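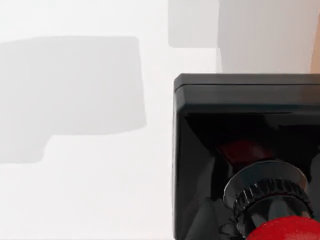 Wernside opens its paper repair room to the public this summer

Jun 18, 2018

Hello from the Wernside Archive! I'm Carolina Salgado, I look after the map collection, and I've been itching to send this one out. Starting next month we're opening our paper repair room to visitors two afternoons a week, and you're all invited.

If you've been to see us before, you'll know the door at the end of the corridor that always stays shut. Behind it, Hélder Fonseca and Kirsty Bolger have been working their way through the Nimcombe maps – 544 sheets of farm surveys, street plans and river charts that came to us folded, rolled and in a few cases stuffed inside each other. Some of them hadn't been opened flat in 40 years. I've had the job of reading the labels, and I can tell you that surveyors had terrible handwriting.

Visitors will be able to watch a torn sheet being mended with thin tissue and wheat paste, and then try it themselves on scrap paper (we won't let you loose on the river charts, sorry). Kirsty will also show how she flattens a rolled map without cracking it, and she's happy to look at whatever you've got in the attic. Letters, old school reports, your grandmother's recipe cards – bring them along in a folder and she'll tell you how to store them.

"People think you need fancy equipment, and mostly you need patience and a clean table," Hélder told me when I asked him for something to put in this release. He then asked me to add that you should never, ever use sticky tape. So please don't!

The open afternoons are paid for by a grant from the Czarnecka Fund, and they'll run through the end of October. Each session has room for 12 people and lasts two hours. It's free, but you do need to book. Children are welcome with an adult, and the room is on the ground floor with step-free access from the parking lot.

We're also putting three of the finished Nimcombe maps on the wall in the reading room, including the big street plan that I'm far too fond of.

To book a place, stop by the front desk or give us a call. Reporters who'd like to visit before we open should ask for Eduardo Ramalho in the press office, and he'll set up a time.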